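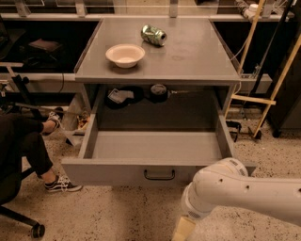 Petersen Introduces Three-Drawer Steel Cabinet for Shared Offices

Petersen Office Furniture today announced the Memen, a compact gray metal cabinet for shared desks, print rooms and staff break areas. It goes on sale in January through the company's dealers and its own online store.

The Memen has three stacked drawers, an open shelf directly under the top, and a flat square tabletop with enough room for a bowl, a drink and the small items people set down during the working day. Each drawer has a curved black handle in the middle of its front. The top drawer pulls out fully, so items stored at the back can be reached without lifting out those in front.

"Customers told us that their storage units were being used as side tables, whether or not they were made for it," said Imtiaz Khondokar, head of product at Petersen. "We gave the Memen a proper work surface and kept the drawers plain and deep. It is meant to be used all day by people who share a room."

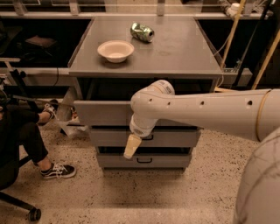 The cabinet rests on a short base and can be placed beside a desk or against a wall. The open shelf is intended for tape, labels, chargers and other supplies that staff reach for often, and cables may be run along the back. The gray finish may be cleaned with a damp cloth and mild soap.

Before release, Petersen placed 139 cabinets with two customers, Arier and Kirkov, for use in their offices. Comments from employees at both firms led to a change in the drawer stops and a wider opening for the shelf. The first production run will consist of 1,315 units, of which 600 are reserved for existing orders.

Offices ordering 20 or more cabinets may request delivery by floor and removal of packing material. Dealers may request price lists and assembly sheets from their regional sales office.

About Petersen Office Furniture
Petersen designs and manufactures metal storage, desks and shelving for offices, schools and public buildings.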